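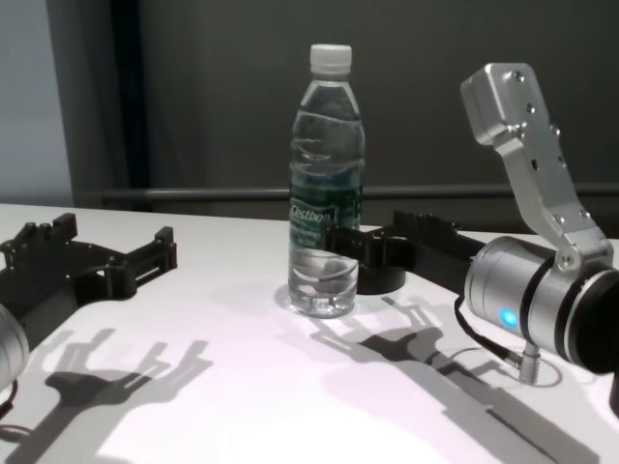
## Bottled water and the kettle, part two

In the first part I measured how much scale my kettle collects from Irkbridge tap water. Several people wrote to ask for the same figures with bottled water, so I spent most of March on it.

The bottle I used for the first run has a dark green Cestbon label and a white screw cap. I had no preference for the brand. It was the one the corner shop had, and the clear plastic made it easy to check the fill level before weighing.

### Setup

The kettle is a Jernell with a plain steel floor and no filter in the spout. I descaled it with citric acid, rinsed it three times and dried it overnight with the lid open. The scale is an old Kolář kitchen model that reads in single grams, so anything finer than that is outside what I can report.

Each boil used 500 g of water, weighed into a glass jug and then poured. I let the kettle switch itself off, waited until the water was down to 80 °C, and emptied it into a bucket. The bucket went on the balcony plants. One session was eight boils, or 4000 g of water, and took most of an evening.

### Filling by weight

Pouring straight from a full bottle into a jug on a scale is harder than it sounds. These bottles are filled almost to the shoulder, and the wall gives when you grip it, so the first few grams arrive all at once. What worked:

- Stand the bottle on a flat surface and hold it low, below the label, while opening it.
- Loosen the cap with the other hand and do not squeeze.
- Tilt slowly until the water just reaches the neck, then stop for a second.
- Pour to within 10 g of the target and finish with a spoon.

I tried a funnel as well. It held back enough water to spoil the reading, and I went back to the spoon.

The ribs help with grip. I also tested a smooth-walled bottle from another shop, and it slipped twice when my hands were damp.

### Results

After 19 sessions the floor of the kettle had a faint gray ring near the element and nothing I could scrape off. With tap water I had a continuous white layer by the fourth session. The weight of the empty kettle did not change on my scale in the bottled run. With tap water it went up by 2 g.

I would not read too much into the ring. Pirjo Rautiainen, who has the same kettle, gets a similar mark with rainwater and thinks it is heat discoloration of the steel. A citric acid rinse left mine as it was, which fits her explanation.

### Cost and waste

The empties filled two large bags, and Nomwood only collects plastic from our street every other Friday. I stored them crushed with the caps back on, which keeps them flat. An uncapped bottle slowly recovers some of its shape and takes up space again.

For daily tea I have gone back to the tap and a monthly descale. The descale takes a few minutes of work and one spoon of powder. Carrying water up three floors takes longer.

### Next

I have a jug filter on order and will repeat the same schedule with it. The one change will be a scale that resolves 0.1 g. If you have run something like this with a glass kettle, please send me your boil volume and the number of boils between weighings, and I will add them to the table.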